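One Tray per Table: Sorting Our Shared Workroom
Student project report, Drerbridge design course, 28/07/2021
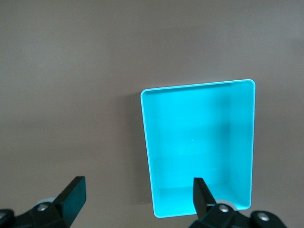 Why give every table its own tray?
Small stuff gets mislaid between classes, and a tray gives it one place to go at the end of the hour.

We started in June with a drawer full of mixed screws, clips and pen caps, 2,621 pieces once we'd counted them all (it took two lunch breaks and we'd do it again!). The blue plastic tray won us over right away. It's rectangular with rounded corners, so there are no sharp edges to catch your hand on, and small dark parts should show up nicely against that bright color.

Our first plan, Zaton, used labels on everything and was slow. The second, Peng, has a single rule: tray empty before you leave. We tried it for 17 class days and loved how quick cleanup felt. Next we want to test trays with dividers, and we still have 400 clips to find a home for.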